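Accueil > Entraide maison > Linge et rangement > Chaussettes, collants, petites pièces

Trier les chaussettes sur le lit sans y passer la soirée, vous faites comment ?

Posté par moncrieff_57 le 28/09/2020

Bonjour à toutes et à tous,

Je viens vers vous parce que je n'en peux plus de mes chaussettes. On est une grande maisonnée, tout le monde met des chaussettes tricotées dès qu'il fait un peu frais (on a du carrelage partout, c'est glacial), et moi je me retrouve avec des montagnes à trier. Je précise que je n'ai pas de table assez grande, donc je fais tout sur le lit, assise au bord ou debout à côté selon l'état de mon dos.

Ma méthode jusqu'ici : je vide la corbeille sur le couvre-lit, je prends une chaussette, je cherche sa sœur, je ne la trouve pas, je la repose, j'en prends une autre, et ainsi de suite jusqu'à l'heure du dîner. En août, comme tout le monde était pieds nus, j'ai cru que le problème était réglé, et puis la rentrée est arrivée et ça a recommencé de plus belle !

Le pire, ce sont les chaussettes à motifs. Les unies, bon, on s'en sort. Mais celles avec des vagues, des rayures et des taches de deux ou trois couleurs, je passe mon temps à les confondre, surtout que mon couvre-lit est lui-même plein de fleurs et d'arabesques et que tout se mélange devant mes yeux au bout de dix minutes.
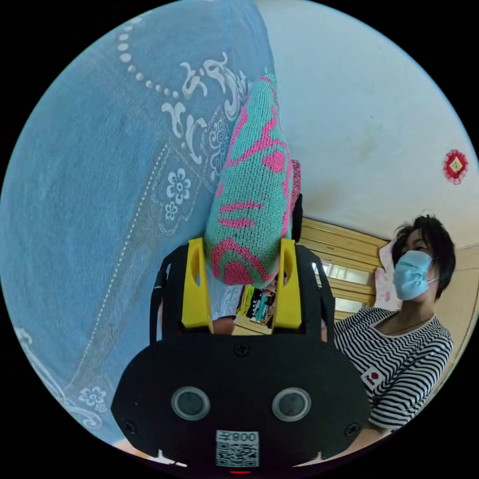 Chaussette tricotée turquoise et rose-rouge, côté tissu bleu à fleurs blanches

Voilà le genre de modèle dont je parle. J'en ai plusieurs dans ces teintes-là, tricotées avec des restes de laine, et évidemment pas deux paires pareilles, la bande rose ne tombe jamais au même endroit. J'adore les porter, elles tiennent chaud et elles sont gaies, mais au moment du tri c'est une autre histoire.

Donc mes questions, en vrac :

- est-ce que vous triez par couleur, par taille, par personne ?
- est-ce que vous roulez en boule ou est-ce que vous pliez à plat ? Ma belle-mère me dit que la boule détend les côtes, je ne sais pas si c'est vrai ou si c'est pour m'embêter.
- qu'est-ce que vous faites des orphelines ? J'ai un sac entier de chaussettes seules et je n'arrive pas à les jeter.
- et pour le lavage de la laine, filet ou pas filet ?

J'ai regardé les boîtes à compartiments de chez Dekel, celles qui se glissent dans un tiroir, mais j'ai peur que les cases soient trop petites pour de la grosse maille. Si quelqu'un en a, je veux bien un avis.

Merci d'avance et désolée pour le pavé, j'ai tendance à m'étaler (comme mes chaussettes) !

Réponse de Horen-sur-le-fil
Membre depuis longtemps, 2462 messages

Coucou Moncrieff,

Ah, les chaussettes tricotées main, je compatis, j'en fais depuis des années et j'en ai dans toutes les pièces ! Je te réponds dans le désordre.

D'abord, le couvre-lit. Mets quelque chose d'uni par-dessus. Un vieux drap blanc, une nappe beige, ce que tu as sous la main. Moi aussi j'ai longtemps trié sur un jeté de lit à gros motifs et je ne voyais rien du tout, mes yeux sautaient d'une fleur à une rayure et je finissais par mettre ensemble deux chaussettes qui n'avaient rien à voir. Depuis que j'étale un drap clair c'est le jour et la nuit, et en plus tu attrapes les quatre coins à la fin et tu ramasses d'un coup toutes celles qui restent.

Ensuite, ne cherche pas la sœur tout de suite. C'est là que tu perds ton temps, je crois. Prends chaque chaussette une seule fois et pose-la dans une rangée selon sa couleur principale : les bleues et turquoises en haut, les roses et rouges au milieu, les sombres en bas vers les pieds du lit. Pour une bicolore comme la tienne, décide une fois pour toutes que c'est le turquoise qui commande, et tiens-t'en à ça. Quand la corbeille est vide, tu reprends rangée par rangée, et là les paires sautent aux yeux. Pose-les toutes dans le même sens, talon du même côté, c'est bête mais on compare beaucoup mieux.

Pour les modèles faits avec des restes, où les vagues ne tombent jamais pareil, je passe un petit fil de couleur à l'intérieur du bord, le même sur les deux chaussettes. Un point ou deux, pas plus, avec un bout de laine qui ne serre pas. Fil jaune pour une paire, fil blanc pour la suivante... ça ne se voit pas une fois au pied et ça règle les disputes. Fais-le un soir devant la télé, pas tout d'un coup.

Boule ou à plat : ta belle-mère a raison, désolée ! Quand on retourne le bord d'une chaussette sur l'autre pour faire la boule, c'est toujours le même qui tire, et sur des côtes en laine ça finit par bâiller. Je pose les deux l'une sur l'autre, je plie la pointe vers le talon, puis le haut par-dessus, et je range debout dans le tiroir. Ça tient très bien tout seul avec de la grosse maille, le fil fin glisse davantage.

Au lavage, filet toujours, programme laine, et jamais d'assouplissant chez moi. Mets la paire dans le même filet, bien sûr, sinon tu retombes dans ton problème. Et séchage à plat sur une serviette, loin du radiateur. J'ai feutré une paire magnifique comme ça, avec le radiateur, elle va maintenant à une poupée.

Pour les orphelines je leur laisse deux mois dans un panier à l'entrée de la buanderie. Après, celles en laine deviennent des maniques ou des housses de bouillotte, les autres servent à faire la poussière.

Bon courage, et si tu as encore de cette laine turquoise, dis-moi d'où elle vient, elle me plaît beaucoup !

Réponse de ptitbouchon

Salut, moi je trie pas du tout, j'ai acheté toutes mes chaussettes noires pareilles et basta. Bon ok, ça aide pas pour les tiennes.

Réponse de okthorpe_et_fils

Bonjour,

Je réagis surtout pour les boîtes Dekel, on a les deux tailles à la maison. La petite, référence 436, c'est pour des socquettes fines, oubliez, une chaussette tricotée n'y rentre qu'en forçant et on se retrouve avec le couvercle qui remonte. La 552 est plus large, on y met une paire par case sans tasser, et nos tiroirs ferment. En revanche les séparations sont en tissu assez mou, et si vous ne remplissez pas toutes les cases elles se couchent. J'ai calé les miennes avec un carton de boîte à chaussures coupé à la bonne hauteur, ce n'est pas très beau mais c'est dans un tiroir alors bon.

Chez nous on trie par personne et non par couleur. Chacun a sa pile, chacun apparie les siennes, et je ne m'en mêle plus. Mes garçons ont râlé pendant une semaine environ et puis ils s'y sont mis, avec des résultats variables (le petit part régulièrement à l'école avec une rayée et une verte, et il trouve ça très bien).

Petit désaccord avec Horen sur le drap : j'ai essayé le drap blanc et je ne vois plus mes chaussettes claires ! Je préfère un gris moyen. Essayez avec ce que vous avez, vous verrez vite.

Et je garde des pinces à linge en bois dans la corbeille. Quand on enlève ses chaussettes le soir, on pince la paire ensemble avant de la jeter dedans. On retire la pince pour la mise en filet, on la remet au séchage. Pas tout le monde y pense, mais même une fois sur deux, ça fait déjà moins de recherches le dimanche... enfin, le jour où on s'y colle.

Réponse de moncrieff_57

Merci à tous les trois, vous êtes formidables ! J'ai un vieux drap gris clair quelque part, je vais couper la poire en deux. Et je vais me lancer dans les petits fils à l'intérieur du bord, j'adore l'idée, il me reste plein de bouts de laine qui ne servent à rien.

Horen, pour la turquoise, je ne peux pas te dire, les restes viennent d'un sac donné par une voisine et il n'y avait plus une seule étiquette. Je fouillerai quand même au fond.

Pour les boîtes, je note la 552. Je mesure mon tiroir ce soir et je reviens vous dire.

Nous contacter | © Entraide maison, tous droits réservés | Haut de page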